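Workshops & Repair
April | Words by Davina Chisholm

The invitation from Vandness promised "the end of the screwdriver". By half past ten I had seen four screwdrivers, all of them in use, and one robot arm waiting its turn.

The open day was meant to show that old office computers can be stripped for parts by machine. Santeri Harju, who runs the project, told us the arm can handle up to 80 towers a day. I asked how many it had handled the day before. Six, he said, and went to look for the coffee.

The job on the bench was a Dell desktop with its side off, the processor socket empty and both memory slots bare. That leaves the cables, and cables are where I stop believing the brochure. They sag and loop back on themselves, and no two cases are laced up alike. A person pushes them aside without thinking.
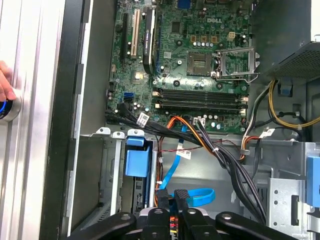 Harju's answer is practice. The arm has a camera near its gripper, and every attempt, good or bad, goes into the pile it learns from. There are 141 hours in the pile so far. Anika Blackwood, down from the recycling firm Khoo, wanted to know what that had cost per machine — a fair question, and one that was met with a slide about the future.

I don't doubt the effort. The staff were frank once the slides were over, and one admitted that a trained hand still beats the arm easily on a full strip-down. Blackwood has 2 people doing that work now. She took a leaflet, folded it into her coat and said she would look again next April.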